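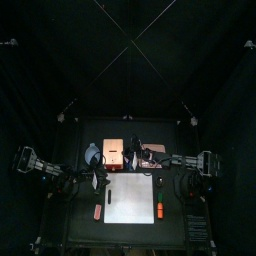 Dotik, the Plorkthorpe maker of sewable electronics, has announced Sustard, a set of stitch-down status lights for use in clothing, bags and classroom textile projects. Each light is supplied on a thin, flexible base with wide sewing holes, and can be fixed to cloth with ordinary conductive thread and a hand needle. Small coloured lights have long been used on equipment to catch the eye, much like the blue and red indicators glowing low down at the base of the left-hand arm, against the dark table. Sustard offers the same kind of plain signal on a cuff, a collar or the flap of a satchel.

PLORKTHORPE, 4/16/26 — The full Sustard set contains 34 lights in blue, red, green and warm white, together with two battery holders, a reel of conductive thread and a printed stitching guide. A smaller school set holds 9 lights and one battery holder. Both go on sale through the Dotik website today and will reach stockists over the coming weeks.

The lights were developed in response to requests from customers who found existing parts too stiff for lighter fabrics. Cotton lawn and fine jersey in particular tend to pucker around a rigid board, and the thread can work loose where the edge rubs. The Sustard base bends with the cloth, and its corners are rounded so that they do not snag on a lining.

"We spent a good deal of time on the holes," said Magdolna Bárány, head of product at Dotik. "They had to be large enough for a beginner to find with a needle from the wrong side of the fabric, and close enough to the edge that three or four passes of thread would hold the light flat. The electrical side was settled long before we were happy with the sewing."

Positive and negative holes are marked on both faces of each light. The battery holder has a slide switch and takes a single coin cell behind a screw-down cover. Dotik advises that batteries be removed before any item is washed, and that finished pieces be washed by hand and dried flat.

The stitching guide was written by Getachew Lencho and tested with textile pupils at the Tsegaye Centre, where 124 learners made a lit armband over the course of the spring term. Their comments led to several changes, including larger diagrams and a page on finding a short circuit with nothing more than a seam ripper and patience.

"Most of our learners had sewn before but had never built a circuit," said Robel Tesfamariam, who leads textiles at the centre. "A few were the other way round. They ended up sharing tables and helping each other with knots."

A second group of Sustard parts — a tilt switch, a press switch and a light sensor on the same flexible base — is planned for September. Customers who buy the full set before then will be able to download the added guide pages without charge.

Trade accounts and sample requests should be addressed to Elínborg Eskildsen, sales office, Dotik, Plorkthorpe. Press enquiries should be addressed to Sarla Rajput at the same office.

ENDS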